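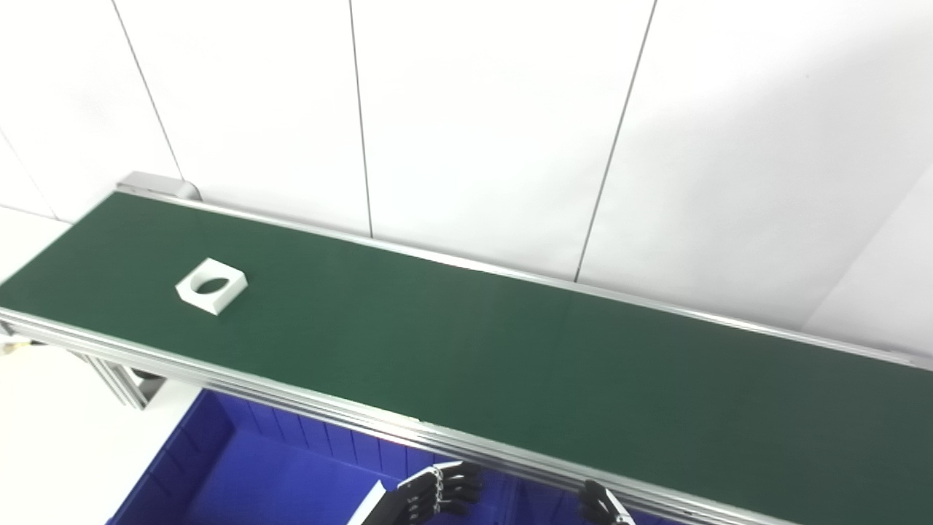
Chapitre 9
Du pixel à la consigne

Je vous préviens tout de suite : c'est mon chapitre préféré, et c'est aussi celui qui m'a coûté le plus de lundis ! Jusqu'ici, on a traité la perception d'un côté et la commande de l'autre, bien proprement. Maintenant on branche les deux, et les ennuis commencent (les bons ennuis, ceux dont on apprend quelque chose).

Prenez une pièce posée sur un convoyeur. Votre détecteur rend une position et une orientation dans le repère caméra, le planificateur, lui, raisonne dans le repère de la base. Entre les deux, il y a une transformation, et surtout une horloge. Avec Duarte Moreira, on a longtemps accusé notre étalonnage alors que l'image avait 400 ms de retard sur les codeurs.
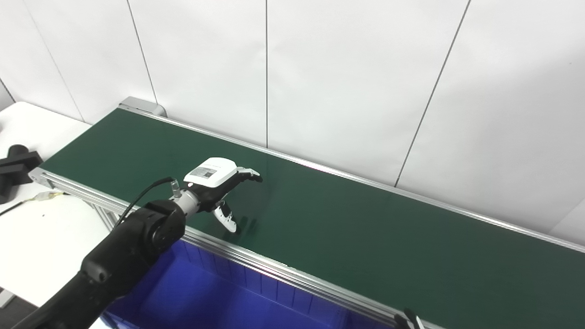 Fig. 9.1 – La main au-dessus du tapis vert.

Dans notre code, baptisé Obi, l'approche s'arrête à 30 mm du tapis, le temps de redemander une estimation de pose. Si elle diffère trop de la précédente, on replanifie. Pensez-y pour une pièce percée : le centre que renvoie la segmentation peut très bien tomber dans le trou.
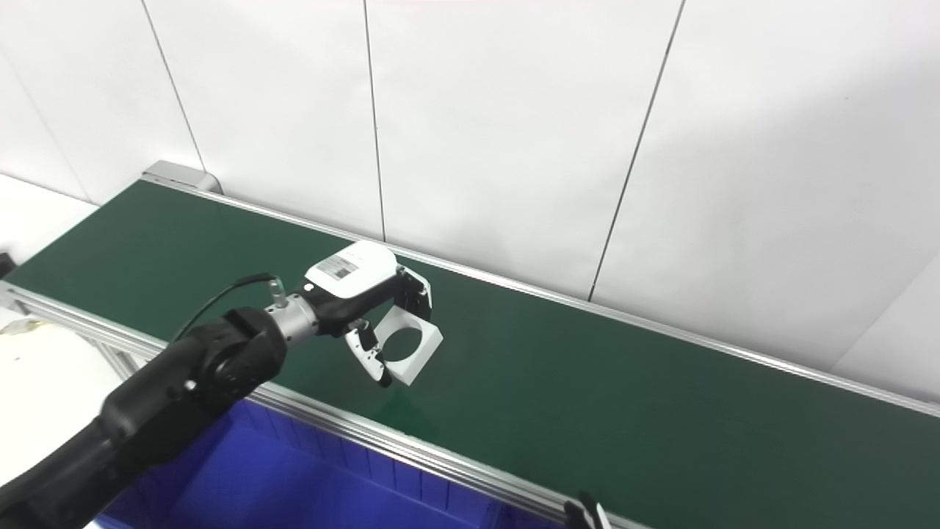
9.1 Horodater avant de transformer

Commençons par l'horloge. Chaque message devra porter l'instant de la mesure, celui de la réception ne nous suffira pas.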